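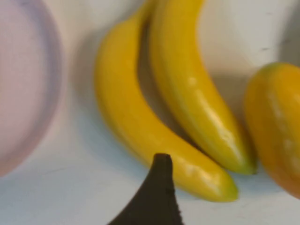 3.2 Choice and placement of objects

The tasks were built from things that would be found in a child's play kitchen or on a small kitchen table. We wanted objects that people name without hesitation, that differ in outline, and that can be wiped down between sessions. Fruit met these needs better than tools or packaged goods. In a naming check held before the main study, bananas were named faster than any other item, and no participant used a second name for them. Pears and lemons were sometimes confused, and the lemon was dropped.

Play fruit was used throughout. Real bananas change color within a few days, and a participant who comes in at the end of the week would be sorting different objects from one who came in at the start. Real fruit also bruises, and several people in the naming check picked up a soft piece more slowly and with more fingers. Neither effect was of interest to us.

The bananas were treated as one object when joined and as a bunch in the written instructions. This wording matters for the sorting task described in Section 3.4. When the instruction read "put the bananas away," most people moved the whole bunch in one go. When it read "put each banana away," a few tried to pull the fruit apart before asking whether this was allowed. The second wording was removed after the naming check and does not appear in any of the results reported below.

3.3 Table layout

All sessions took place in the ground floor teaching kitchen at Imamstead. The work surface was white, and everything not needed for the task was moved to the shelf behind the participant. Dishes were taken from a single Kandcombe children's set so that their weight and depth would be the same across sessions. We kept to light-colored dishes, since in early trials a dark bowl drew people's hands first whatever the instruction said.

Each session used one of 6 layouts. A layout fixed where the dishes stood, where the fruit lay, and which way the curve of the fruit faced. Facing turned out to need more care than distance. A bunch of bananas with its stem toward the participant was usually lifted by the stem. With the stem turned away, it was usually lifted around the middle, and the other hand often came in to steady it. Round fruit showed no such difference. We therefore turned the bunch between layouts and left the apple and orange as they were.

Outlines for the dishes were marked on a paper sheet that was laid down while the table was being set and taken away before the participant sat down. Fruit was placed by eye. Small errors in its position were accepted, and the layout was reset only if a piece had rolled against a dish. Between participants, dishes and fruit were washed in the sink, dried with a cloth, and put back in the storage box.

3.4 Sorting and clearing

Each participant completed 3 rounds. In the first, the fruit was to be put into dishes in any way the participant liked. In the second, the same fruit was to be sorted so that "another person could find it easily." In the third, the table was to be cleared. No time limit was given, and participants were told that there was no correct result.

A move was counted when an object left the table or a dish and was set down somewhere else. Sliding an object across the surface was coded separately. The full set contains 1847 moves, of which 503 involved the bananas. Moves were coded by Somtochukwu Usman using the Sang scheme, with two added codes: one for turning an object in place, and one for lifting it and putting it back where it had been. The second was common in the clearing round, where people often picked up a piece of fruit, looked for a place to put it, and set it down again until they had dealt with the dishes.

Elongated fruit caused the most disagreement in coding. A bunch of bananas laid across the rim of a bowl can be read as being in the bowl or on top of it. We coded it as "in" when the participant let go and moved on to another object, and as "turned" when the hand stayed in contact. Cases that fit neither rule were marked as unclear and left out of the comparison in Section 4.1. They remain in the move totals.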